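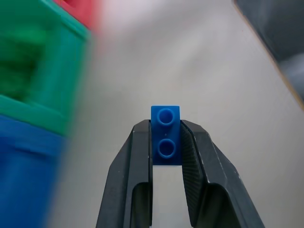
파란색 블록, 윗면에 둥근 돌기 2개

Perkwood 블록 정리장 "Beda"

작은 블록을 종류별로 보관하는 나무 서랍장입니다. 거실, 아이 방, 유치원 교실에서 사용할 수 있습니다. 제작은 Sirko 목공소에서 하고, 한국어 주문과 문의는 Perkwood가 받습니다.

제품 소개

Beda는 처음에 우리 집에서 쓰려고 만든 가구입니다. 아이들의 블록이 많아지면서 큰 플라스틱 통 하나로는 부족하게 되었습니다. 돌기가 한두 개 있는 작은 블록은 언제나 통의 제일 아래로 내려갔고, 그것을 찾으려면 통을 전부 바닥에 쏟아야 했습니다. 그래서 서랍의 깊이를 얕게 하였습니다. 서랍을 열면 블록이 한 층으로 펼쳐져서 위에서 바로 보입니다.

서랍은 얕은 것과 깊은 것, 두 가지입니다. 얕은 서랍에는 작은 블록, 바퀴, 창문 같은 부품을 넣으시고, 깊은 서랍에는 큰 판이나 아직 분해하지 않은 작품을 넣으시면 됩니다. 칸막이는 홈에 끼우는 방식이므로 도구 없이 옮길 수 있습니다.

제품 사양

재질: 자작나무 합판, 너도밤나무 손잡이
폭: 79cm
높이: 57cm
얕은 서랍 깊이: 3cm
깊은 서랍: 2개, 맨 아래 줄
마감: 무색 수성 오일
조립: 완성품으로 배송됩니다. 다리만 직접 끼워 주십시오.

색으로 나눌까요, 모양으로 나눌까요?

고객님들이 가장 많이 물어보시는 내용입니다. 저희는 모양을 먼저 권해 드립니다. 같은 색의 블록이 한 서랍에 모이면 보기에는 예쁘지만, 파란색 안에서 작은 파란색을 찾는 일은 어른의 눈에도 어렵습니다. 모양으로 나누면 색은 눈에 금방 들어옵니다. 아직 글을 읽지 못하는 아이를 위해서는 서랍 앞의 이름표 자리에 블록 그림을 그려서 넣어 주시면 좋습니다. 이름표 종이는 제품과 같이 보내 드립니다.

관리 방법

마른 천으로 닦아 주십시오. 음료수를 흘렸을 때는 물을 조금 묻힌 천으로 닦은 후에 서랍을 열어 두고 말려 주십시오. 블록을 물로 씻으셨다면 완전히 마른 다음에 넣으셔야 합니다. 서랍이 뻑뻑해지면 옆면의 레일에 양초를 얇게 문질러 주십시오. 장마철에는 나무가 조금 부풀 수 있으며, 이것은 불량이 아닙니다.

안전에 관한 안내

작은 블록은 삼킬 위험이 있으므로 3세 미만의 아이가 있는 댁에서는 위쪽 서랍에 보관하시고, 별매품인 서랍 잠금쇠를 사용하여 주십시오. 벽 고정 부품은 기본으로 들어 있습니다. 아이가 서랍을 밟고 올라갈 수 있으니 꼭 벽에 고정해 주시기 바랍니다.

별매품

추가 칸막이 세트 (얕은 서랍용)
서랍 잠금쇠
펠트 바닥 깔개, 회색 또는 겨자색
바퀴 다리 (기본 다리와 교환하여 사용)

펠트 깔개를 깔면 블록이 굴러가는 소리가 많이 작아집니다. 저녁에 아이가 자는 방에서 정리하시는 분들이 좋아하십니다.

배송과 교환

주문을 받은 후에 제작하므로 시간이 필요합니다. 9월에 주문하시는 제품은 순서대로 제작하여 출고 전에 이메일로 알려 드립니다. 받으신 제품에 흠이 있으면 포장을 버리지 마시고 사진과 함께 연락을 주십시오. 서랍 한 개만 교환하는 것도 가능합니다. 나뭇결과 색의 차이는 교환 사유가 되지 않으니 양해 부탁드립니다.

제작: Lev Sirko, Orest Chornovol
주문 및 한국어 문의: Miroslava Romaniuk
문의는 한국어와 영어로 받습니다. 제 한국어가 가끔 어색하더라도 천천히, 정확하게 답변드리겠습니다.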